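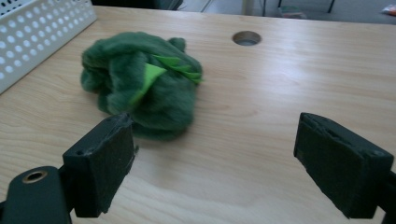

Washing a plush with felt spikes

zoila_ch
September 13, 2020
My son's green plush toy needs a wash. The body is fuzzy, dark green, but the spikes are lime felt and still quite flat. I am afraid they will curl. Is the machine possible?

Bleddyn W
Pillowcase, 30 degrees, slow spin. Did ours in July, no trouble.

carla_aoun
I disagree with Bleddyn. Felt can shrink, and then the seam pulls. Wash by hand in cool water, press in a towel - never wring.

Bleddyn W
Depends on the felt. Polyester won't shrink.

zoila_ch
The label is gone, so I don't know which felt it is. I will do it by hand. Can I iron the spikes after?

carla_aoun
Only under a cloth, lowest heat.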